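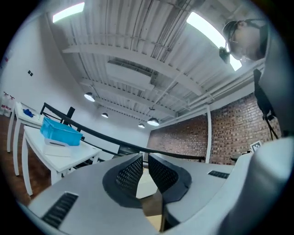
Re: [coro-lista] Partituras para el concierto y la sala nueva

Jueves, 21:40
Por Verna Kasprzak

Hola a todos:

Contesto al mensaje de Keisha, que copio abajo, y perdonen si alguna frase me sale torcida, el español lo escribo más despacio que lo canto.

> El 14/08, Keisha Lyons escribió:
> He mirado el programa y me preocupa la segunda parte. Las dos
> piezas de Clasen son muy lentas y van seguidas. ¿No sería mejor
> poner la canción de cuna entre ellas? También quiero saber si
> ensayamos en la sala Noonan o seguimos en la escuela, yo tengo
> que organizar el coche con las contraltos.

Sobre el orden: estoy de acuerdo con Keisha en que las dos piezas juntas pesan. Pero la canción de cuna está en fa y la segunda de Clasen empieza en fa sostenido menor, y las sopranos ya bajamos bastante sin ayuda. Propongo otra cosa - empezar la segunda parte con la primera pieza, después el canon, y dejar la canción de cuna para el final, antes del bis. Así el pianista tiene también tiempo de cambiar sus hojas.

Sobre la sala: ensayamos en Noonan desde la semana próxima, a las siete. La acústica es más seca que en la escuela y al principio se oye muy poco a los bajos. Les pido que no canten más fuerte por eso. En el ensayo de prueba lo hicimos todos y al final estábamos roncos.

Las partituras nuevas tienen 140 compases, no 138 como en la edición vieja. La diferencia está en la página 5, donde el editor ha escrito completa la repetición de los tenores. Quien tiene todavía la copia vieja, por favor que la corrija con lápiz o que me pida una nueva. Me quedan 2 copias de contralto y ninguna de bajo.

Una pregunta para quienes estudiaron latín: en el canon, ¿pronunciamos "caelum" a la italiana o a la alemana? El año pasado cada fila lo hizo a su manera y en la grabación se nota mucho. Yo prefiero la italiana, pero acepto lo que decida la mayoría.

Keisha, para el coche: se puede aparcar detrás del edificio, la entrada es por la calle lateral. Dos de las contraltos viven cerca de mi casa y puedo llevarlas yo, si les conviene salir a las seis y media.

Un saludo cordial,
Verna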